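About Drutier

Hi, and thanks for clicking on the page that most people skip! I'm Elis Ifans, and I run Drutier with Erhan Duman. We spend our days trying to find out which ordinary chores a machine can do well enough that you'd let it do them while you're in another room. Putting away groceries, folding towels, sorting a bin of mixed bolts, wiping down a counter. If somebody is bored of doing it by hand, we've probably got it on a list somewhere.

We started seven years ago in the back half of a tile showroom, with one secondhand arm and a lot of optimism. Erhan came from a packaging plant, where he'd spent his twenties fixing case sealers at two in the morning. I came from restaurant kitchens and then a very late engineering degree (my mother still asks when I'm going back to cooking). We met at a trade show, arguing over a demo where a robot poured a glass of water. He thought it was great. I wanted to see it done with my glasses, in my kitchen, with my kid's cereal bowl in the way.

That argument is pretty much still the company. There are six of us now, and we test other people's home and shop-floor robots as well as building a bit of our own software, which we call Kirunik. A maker sends us a machine, or a small factory sends us a chore, and we write up what happened in words a shop manager can use.

So, can they do it yet? I get asked this at every single party. My answer is "some of it, slowly, and please don't move the table." Picking up one thing you've shown the machine before is in decent shape. Picking the right thing out of a pile is harder, and produce is a real troublemaker, what with all the odd shapes and the skins that bruise if you squeeze. 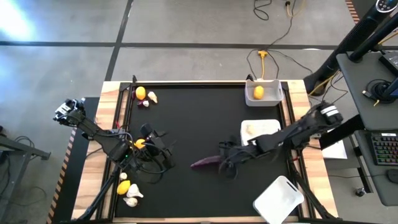

Two arms working the same table is where I get excited, and also where I lose most of my afternoons. A person putting away vegetables never thinks about their left hand bumping their right. Machines have to be taught that, and then taught again when you swap the onions for something bigger. We like to run a chore over and over with things put down in different spots each time, which is dull to watch and tells us a lot more than one perfect run with music on it.

On the shop floor the news is better. Our longest-running customer, Szulc, makes cabinet hardware, and they have a machine loading hinges into trays all through the night shift. It needs a person to come by when a hinge lands upside down, but the crew likes it and so do I. The laundry job we tried for Tenau went the other way. Towels were okay, fitted sheets were a disaster, and we told them to hang on to their money for now. They've sent us two more jobs since, so I guess they didn't mind hearing it!

If you've got a chore you're sick of, write and tell us about it. A phone video of somebody doing it the normal way is perfect, messy bench and all. Erhan reads everything that comes in and usually answers before lunch. We also open the shop to visitors every October, with coffee and Erhan's walnut cookies, and you're welcome to bring something awkward from your own kitchen drawer for the machines to try.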